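Elf Monate und ein Umzug: Projektbericht zu meinem Familienrückblick

Lesezeit: 7 Minuten

Projektbericht im Wahlkurs Autobiografisches Schreiben, Hochschule Tremine
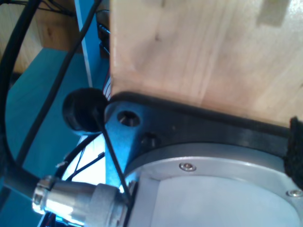
Angefangen hat mein Projekt mit einem Rundbrief. Bei uns in der Familie gibt es die Tradition, dass zwischen den Jahren ein Jahresrückblick verschickt wird, zwei Seiten, vorne die Gesundheit, hinten der Urlaub, und seit ich denken kann, hat den meine Mutter geschrieben. Letztes Jahr wollte sie nicht mehr (O-Ton: »Macht doch mal selber!«), und weil ich für den Wahlkurs sowieso ein Thema brauchte, habe ich mich gemeldet, bevor mein Bruder es tun konnte. Aus dem Rundbrief ist dann ein kleines Heft geworden, mit Kapiteln und einem richtigen Umschlag. Für den habe ich mir die Farben von dem hellen Holzklotz oben abgeguckt, also ein blasser Grund mit ganz zarten Linien und ein paar dunkleren Flecken wie von Ästen, und darunter ein breiter Streifen, der fast schwarz ist. Meine Tante findet, es sieht aus wie eine Speisekarte. Damit kann ich leben.

Was ich eigentlich vorhatte

Die Aufgabe im Kurs war ziemlich offen: ein autobiografischer Text mit höchstens 3.000 Wörtern, dazu ein Bericht darüber, wie er entstanden ist (den lest ihr gerade). In meinem Exposé stand, ich wolle untersuchen, »wie eine Familie sich an ein gemeinsames Jahr erinnert«. Das klingt sehr nach Hausarbeit, und ich habe auch mindestens drei Abende gebraucht, bis ich wusste, was ich damit meinte. Gemeint war ungefähr das hier: Jeder von uns hat dasselbe Jahr erlebt, aber wenn man fragt, was wichtig war, kommen völlig verschiedene Sachen heraus. Für meine Eltern war es der Umzug von Wimville nach Tremine. Für meinen Bruder war es die verpatzte Führerscheinprüfung und dann die bestandene. Und meine Oma sagt bis heute, das Wichtigste sei gewesen, dass sie ihre Hüfte hat machen lassen und dass die Pfleger auf der Station so nett waren.

Ich selbst hätte wahrscheinlich gesagt: mein Auszug. Aber dazu komme ich noch, das ist nämlich das Kapitel, das ich am häufigsten neu geschrieben habe.

Material sammeln

Im September habe ich angefangen zu sammeln, und da war ich noch sehr optimistisch. Ich hatte den Familienkalender aus der Küche (Papier, vier Spalten, die Spalte meines Bruders fast leer), ich hatte mein eigenes Notizbuch und ich hatte unseren Familienchat. Den Chat habe ich exportiert und alles herausgeschmissen, was nur aus »ok« oder einem Daumen bestand. Übrig geblieben sind 1.170 Nachrichten, und die habe ich alle gelesen. Alle! Das würde ich beim nächsten Mal anders machen, weil man nach zwei Stunden überhaupt nicht mehr merkt, was interessant ist und was nicht. Sehr viel davon handelt davon, wer wann am Bahnhof steht.

Zum Sortieren habe ich Tekin benutzt, das ist das Notizprogramm, das wir im Kurs eingeführt bekommen haben. Man kann dort Schnipsel mit Farben und Stichwörtern versehen und dann auf einer Zeitleiste herumschieben. Ich hatte am Anfang viel zu viele Stichwörter, darunter so kluge wie »Alltag« und »Sonstiges«, und als bei »Sonstiges« fast alles drin lag, habe ich wieder von vorne angefangen. Danach gab es nur noch die Monate und für jede Person eine Farbe. Meine Oma hat Orange bekommen, auf eigenen Wunsch.

Die Gespräche

Der schönste Teil waren die Gespräche. Ich habe jeden aus der Familie einzeln gefragt, immer mit denselben paar Einstiegsfragen: Woran denkst du zuerst? Was würdest du weglassen? Wann hast du dich zuletzt richtig gefreut? Das Aufnahmegerät hatte ich aus der Mediathek ausgeliehen, und bei meinem Vater habe ich vergessen, es einzuschalten. Wir haben das Gespräch am nächsten Abend wiederholt, und er hat beim zweiten Mal ganz andere Dinge erzählt als beim ersten. Beim ersten Mal ging es fast nur um den Umzugswagen und den Streit mit der Vermieterin um die Kaution, beim zweiten Mal auf einmal um den letzten Morgen im alten Haus, als er mit dem Kaffee auf der Treppe saß und nicht wusste, wo er die Tasse hinstellen sollte. Die Treppe steht jetzt im Heft. Von der Kaution habe ich nur einen Satz behalten.

Mit meiner Mutter war es schwieriger. Sie hat zwanzig Jahre lang diese Rundbriefe geschrieben und hatte sehr feste Vorstellungen davon, was da hineingehört. Krankheiten ja, aber nur überstandene. Streit nein. Geld auf keinen Fall. Ich habe sie dann gefragt, was in den alten Rundbriefen fehlt, und da war es eine ganze Weile still in der Küche. Dann hat sie angefangen, von dem Winter zu erzählen, in dem mein Vater keine Arbeit hatte. Im Rundbrief von damals steht: »Wir haben viel Zeit miteinander verbracht.« Darüber haben wir beide sehr gelacht, und ich habe sie gefragt, ob ich das zitieren darf. Ich durfte.

Schreiben und Streichen

Das Heft hat jetzt 11 Kapitel, für jeden Monat eins, nur der November fehlt. Im November ist bei uns wirklich gar nichts gewesen, was irgendjemandem eingefallen wäre. Ich hatte erst eine halbe Seite über das Wetter geschrieben, aber die war so langweilig, dass ich sie selbst beim Korrekturlesen übersprungen habe. Jetzt geht es vom Oktober direkt in den Dezember, und meine Oma hat mich angerufen, weil sie dachte, in ihrem Exemplar fehle ein Blatt.

Am längsten saß ich, wie gesagt, an meinem Auszug. In der ersten Fassung war das ein richtig dramatisches Kapitel, mit Regen und mit mir allein auf einer Matratze in der Skiventhorpe-Siedlung, das ist das Wohnheim hinter dem Sportplatz. Dann habe ich im Chat nachgesehen, und an dem Tag hatte ich meiner Mutter geschrieben: »Alles super, gibt Pizza.« Und geregnet hat es laut Kalender auch nicht, da steht nämlich bei meinem Bruder ausnahmsweise etwas drin: Freibad. Das hat mich ziemlich beschäftigt. Ich erinnere mich an diesen Regen ganz genau, ich könnte euch sagen, wie er auf dem Fensterbrett klang! Vielleicht war es ein anderer Abend, ein oder zwei Wochen später, und ich habe die beiden zusammengelegt. In der Fassung, die jetzt im Heft steht, kommt beides vor, erst meine Erinnerung und dann die Nachricht mit der Pizza. In der Besprechung im Kurs war das die Stelle, über die am meisten geredet wurde, und einer aus der Gruppe meinte, ich solle den Regen einfach drin lassen und den Rest niemandem verraten. Dafür war es da schon zu spät.

Gekürzt habe ich am Ende auch noch ordentlich. Der erste vollständige Entwurf war weit über der erlaubten Länge, und weil ich mich von nichts trennen wollte, habe ich meine Schwägerin in spe gebeten, mit einem Bleistift durchzugehen. Sie kennt die Familie noch nicht so lange und hatte keine Hemmungen. Weg sind: der komplette Campingurlaub bis auf den Abend mit der kaputten Luftpumpe, zwei Geburtstage, eine Beerdigung (entfernter Großonkel, ich kannte ihn nicht) und fast alles, was ich über den neuen Teppich geschrieben hatte.

Was geklappt hat und was nicht

Gut geklappt haben die Gespräche und das Nebeneinander von Chat und Erinnerung. Das würde ich sofort wieder so machen, und ich hätte gerne noch mehr davon gehabt, vor allem von meiner Oma, die erst beim Kuchen richtig losgelegt hat, als das Gerät schon in der Tasche war.

Nicht so gut war meine Zeitplanung. Ich hatte für das Abtippen der Gespräche ein Wochenende eingeplant und habe dann drei gebraucht, dazu kam das Layout, von dem ich keine Ahnung hatte. Der Umschlag ist beim ersten Druck viel zu dunkel herausgekommen, von den feinen Linien war kaum etwas zu sehen, und im Copyshop hat man mir geduldig erklärt, warum ein Bildschirm und ein Drucker verschiedene Vorstellungen von Farbe haben. Der zweite Versuch ist besser. Auf dem Rücken sitzt der Titel ein bisschen schief, aber das sieht man nur, wenn man das Heft ins Regal stellt.

Und dann ist da noch die Sache mit dem Einverständnis. Ich hatte alle vorher gefragt, ob sie mitmachen wollen, aber erst nach dem Schreiben gemerkt, dass »mitmachen« und »sich so gedruckt sehen« zwei ganz verschiedene Dinge sind. Mein Bruder wollte die erste Führerscheinprüfung doch lieber nicht drin haben, jedenfalls nicht mit dem Bordstein. Wir haben uns darauf geeinigt, dass die Prüfung bleibt und der Bordstein rausfliegt. (Im Heft steht auch wirklich nichts davon. In diesem Bericht zu meiner Verteidigung auch nur das Wort, und er hat es freigegeben.)

Wie es weitergeht

Die Hefte sind verschickt, die meisten mit der Post, das für meine Oma habe ich selbst vorbeigebracht. Sie hat es sofort von hinten nach vorne durchgeblättert und nach der Hüfte gesucht. Meine Mutter hat angekündigt, dass sie den nächsten Rückblick wieder selbst schreiben will, »aber mit Streit«, und mein Bruder hat angeboten, in seine Kalenderspalte ab jetzt öfter etwas einzutragen. Bisher steht dort der Reifenwechsel.

Wer aus dem Kurs reinlesen möchte: Ein Exemplar liegt im Seminarraum im Regal beim Fenster, bitte wieder zurückstellen. Die Gesprächsaufnahmen gebe ich nicht heraus, die Fragenliste und meine Farbsortierung aus Tekin aber gerne, schreibt mir einfach über die Kursseite.

Zuletzt aktualisiert: Montag, 1. Februar

Kontakt | © Wahlkurs Autobiografisches Schreiben, Hochschule Tremine | Nach oben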